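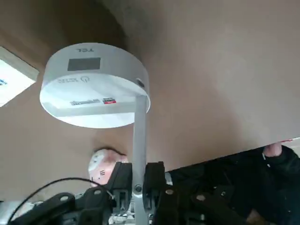

Property descriptions in theft reports are written by people under stress, and they vary a great deal in length and detail. The Watside precinct logged 3,825 reports of theft and burglary during the study period. We read the free-text property field in each of them and kept the wording as entered. Brand names were the most useful single detail when an item was later matched to something recovered. They were also left out often, even where the name is printed on the item. The white, disc-shaped unit in Figure 1 carries the letters TCL in small gray type above a dark display window, and a full entry would give the brand, the color, the shape and the window. Entries in our set tended to stop at the color, or at a word such as "gadget" or "device." Serial numbers were rarer still, and several of those supplied had a digit too few for the maker's format.

We divided the reports by age of the person reporting. Residents aged 65 and older wrote longer entries than younger residents, but the extra length went mostly to when the item was bought, who gave it to them and what room it was kept in. These details matter to the owner and sometimes help an officer judge whether a household member could have moved the item. They do little for matching. Reports taken by phone were shorter than those taken at the front desk in both age groups. Reports filed through the Brilent online form were the shortest of all, in part due to a character limit that was lifted in August, after our collection had closed.

4.2 Agreement between coders 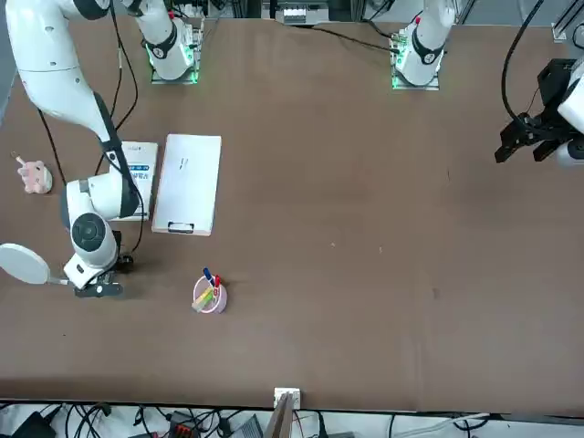

Two coders read a subsample of 152 reports independently and assigned each item to one category from the Jutard list. Agreement was good for jewelry, bicycles, cash and phones, and poor for small household goods. Much of the trouble came from entries that gave a shape and no use. Figure 2 has an object of this type: it is round, white and flat with a narrow handle, and on looks alone one coder might put it under toiletries as a hand mirror while the other puts it under household goods as a fan. Where the coders disagreed, a third coder read the entry without seeing the earlier choices. If all three differed, the item went to "other, described." We did not go back to the person who filed the report, as the consent terms did not allow it.

The Jutard list was drawn up for insurance work and has more categories for furniture and art than we needed. We merged these before coding began. We also added a category for mobility aids, which the list places under medical supplies. Walkers and folding canes were taken from building lobbies on 16 of the blocks in the study area, and counting them with medicines would have hidden this.

4.3 Reports that were never filed

Police records cannot show thefts that went unreported. Interviews at the Salminen senior center suggest that the gap is wide for low-cost items. People said they did not want to wait on the phone, or thought an officer would regard the matter as minor. A few feared that a relative would use the report as an argument for moving them out of the neighborhood. We have treated the figures for small household goods as a lower limit for this reason, and we make no claim about change over time in that category.

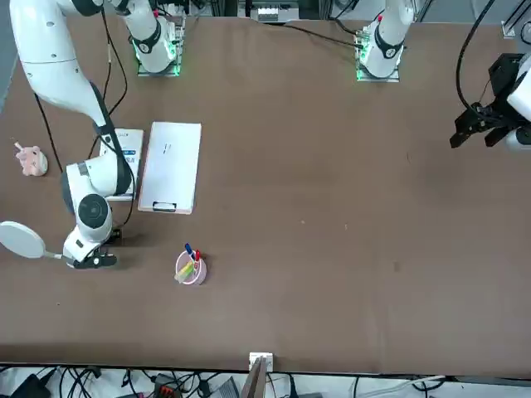
Oona Savolainen, in written comments on an earlier draft, argued that the gap is likely to be wider among tenants than among owners, as tenants have less often been asked by an insurer to produce a report number. She also asked whether lobby thefts should be counted against the building or against the resident. We count them against the resident, following precinct practice, and list them separately by building in the appendix. The records hold no field for tenancy, so her first point could not be tested with the data available to us.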